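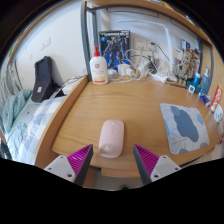 Note 3 to the grants office: demonstration day at Clidbridge

Prepared by Geetha Kaimal
Thu 28 March

Why I went

The second payment to the Jallden project depends on a site visit, and the open day was the only slot the team offered. I stayed from the opening talk to the last questions. My first two notes were based on what the team sent us in writing, and I said then that I would hold my opinion until I had watched the work being done. I have now watched some of it. My opinion has not moved very far.

What the money was meant to buy

The plan we approved was for a set of recorded hand movements, made with hand-held grippers in ordinary living spaces, which would later be used to teach a robot arm to tidy a desk. Unnithan builds the grippers. Bamow stores and sorts the recordings. Jallden is supposed to do the teaching, and the arm was supposed to be running on simple jobs by now.

The team reports 1556 recordings so far. I asked how many of those had been checked by a second person and was told 109. I asked what happened to the rest and was told they were "in the queue." Our agreement says every recording is to be checked before it is counted, so in my view the figure to use this quarter is the smaller one. I have asked Bamow to restate it.

What was shown

Visitors got a short talk, then a session with the hand-held tool at a desk with a bed next to it, then a long break, then questions. The main job was picking up a computer mouse. The mouse pad was on the desk too, and so was a good deal else: chargers, a power strip, white cables, a pump bottle, a box with a robot on the cover. The team made a point of this. They say a messy desk is worth more than a clean one, and I am inclined to agree, as far as it goes. The stuff was mostly along the back, though, and the mouse had plenty of clear wood to itself near the front. If the claim is that the method copes with clutter, I would want to see the thing to be picked up sitting in among the cables.

I asked for that. The answer was that it is planned for the next stage. Several of my questions got the same answer.

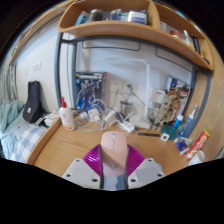
The grip itself is the part I have least to complain about. The ribbed pads follow the sides of a rounded object better than the flat ones I saw in the first proposal, and Unnithan deserves credit for changing them when asked. But a person is doing the holding and the aiming, and a person is very good at both. A visitor standing next to me said it looked easy. Of course it did. What we are paying to find out is whether an arm can learn it, and there was no arm at the open day.

I raised this during questions. Jallden's reply was that the arm is being recalibrated and that early results are "encouraging." They could not give me a success rate, even a poor one. I would have preferred a poor one.

Spending

On budget for equipment. Over on travel, by a small amount, and the reason given (extra trips between Clidbridge and the Unnithan workshop) seems fair to me. Nothing has been spent on the outside review, which should have started already. I was told 2 reviewers had been approached. I have asked for their names and have not received them.

Open items

Restated count of checked recordings, from Bamow.
Success rate for the arm on any one job, with the number of tries, from Jallden.
Recordings where the target is placed among other objects, at least 9 of them, with the failed tries left in.
Names and start date for the outside review.

What I suggest

Hold the second payment until the first two items are in. I would not cancel. The people doing the recording are careful, they answered me politely all day, and the tool is better than it was. My trouble is with the distance between what is being shown and what is being claimed, and the open day did little to close it.

The team would like the next visit to be in September, at a second open day. I have asked for an ordinary working day instead, with the arm switched on and no other visitors. They are checking their calendar and I will pass on the date when I have it.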